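Minja Household Folding Set

The Minja Household Folding Set is a collection of demonstrations of people folding clothes and bedding, made to train robot control models. It was started by Cosimo Melis at the Kellen workshop in Clinoncombe and is kept up by Trinity Whitfield. The first part was released in February. The page for the set was last revised on 4 Nov 2025.

Collection

Demonstrations are made in lived-in homes with hand-held two-finger grippers, one for each hand. The set covers 40 homes in Clinoncombe and Misgate and 166 separate garments. Each person works for no more than 16 minutes before a break. Garments are folded on whatever surface the household normally uses, and furniture is left where it stands.

Labeling

Each demonstration is split into reach, grasp, fold, release and withdraw. A label is added for the surface under the garment. Soft surfaces are kept as a separate group, as a quilted cover can shift or bunch when a finger presses into it. Dark garments on a plain, bright cover are used as the starting point for edge marking.

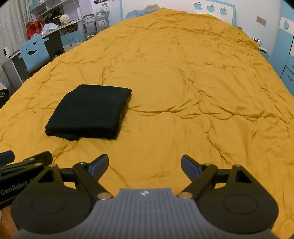
Known limits

Most of the garments are tops and trousers. Fitted sheets appear in only 5 homes, and socks were left out of the first part. Whitfield has listed left-handed folding as a gap.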